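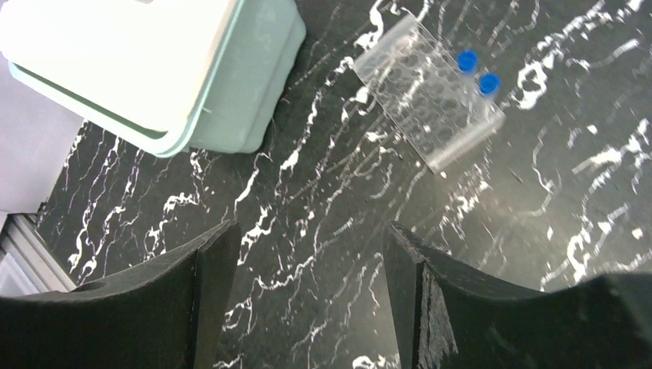 My bag went to Begum without me

28 September 2023
Posted by admin

So I'm back, and my suitcase got back too, only we didn't travel together. A few of you asked in the comments what happened after my grumpy little post from the airport, so I'm going to write the whole thing down while I'm still annoyed enough to remember it.

The short version is that I flew Tosance out of Itden with one checked bag, and the bag took a different flight. The long version has a lot more standing around in it.

I want to say first that I like flying Tosance. They're small, the planes are small, and the crew usually seem to be in a decent mood. You still get a real cup of coffee on the morning flights (a real cup!) and I've never had a serious problem with them. My last few trips were so smooth I couldn't tell you a single thing about them.

Anyway. I got to Itden early because I always get to Itden early. Check-in was quick. The guy at the counter put the tag on my bag, it went off down the belt, and I didn't look at the tag. Please look at the tag. It takes two seconds and it would have saved me nearly a week of wearing the same cardigan.

The flight itself was fine. I had 14A, on the side where you get the lake after takeoff, and the person next to me slept the whole way with their mouth open. We landed a bit ahead of schedule and then sat on the taxiway waiting for a gate, so there went that.

Then baggage claim. You know how there's that point where the crowd thins out and the same stroller goes by again, and you start doing the math? I stood there until the belt stopped. Then I stood there a while longer, in case it was only resting.

There's a desk for this, with a bell on it, and the woman who came out was very nice and very fast. She scanned my receipt, made a face, and told me my bag was in Begum. I have never been to Begum. I had to look it up on my phone while she typed. It's a lot of miles in the wrong direction, and from what I can tell it has an airport and a salt museum.

She gave me a claim number and a little zip pouch with a toothbrush and a T-shirt that came down to my knees. She also told me to put the claim into Nemeo, the app they use for tracking bags now, and that it would "update in real time."

It did not update in real time. It said "Located" for two days straight, and I already knew it was located! The lady at the desk had located it! On the third day it switched to "In progress" and I got so excited I told my sister, and then it went back to "Located" before dinner.

In the end I called. I was on hold for 19 minutes, which I know because I cleaned out the fridge while I waited. The person who picked up found my bag right away. It had missed its ride out of Begum because the form needed my hotel's address, and Nemeo had kept my home address even though I'd typed in the hotel twice. By then I was packing to go home, so we agreed to just send it there and stop chasing each other around the map.

It showed up on my porch the day after I did, with one wheel chewed up and everything inside still folded the way I'd left it. I was so happy to see my good shoes.
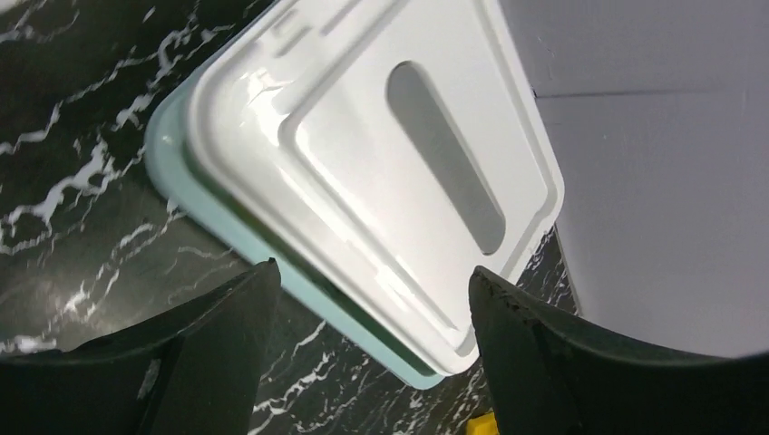

What I got back, money-wise

This is the part people keep emailing me about, so okay — I bought about $300 worth of stuff while I was there. Mostly boring things: underwear, socks, a phone charger, a dress for the wedding, and a pair of flats that gave me blisters by the time they cut the cake.

Tosance paid for nearly all of it. They wanted receipts, and they wanted them as separate files, so I spent an evening taking pictures of crumpled paper on the kitchen floor where the light is good. They turned down the flats the first time because the receipt had faded. I sent my card statement instead and they took it. The wheel is a separate claim with a separate form, and I haven't heard back on that one yet.

Things I'm doing differently

I read the tag now. I know the code for where I'm going and I check it before the bag leaves my hand, even if there's a line behind me.

I'm also putting one full outfit in my carry-on, including shoes. I used to fill that thing with books and then watch a movie on my phone the whole way.

And I take a picture of the bag before I check it. The claim form asks for color, size and brand, and I stood at that desk and could not tell her if my own suitcase was navy or black. It's dark green.

I'm flying again before Thanksgiving, same airline, same route. If anybody has gotten Nemeo to save a second address, please tell me how in the comments. I've tried it on my phone and on the laptop and it keeps putting my house back in.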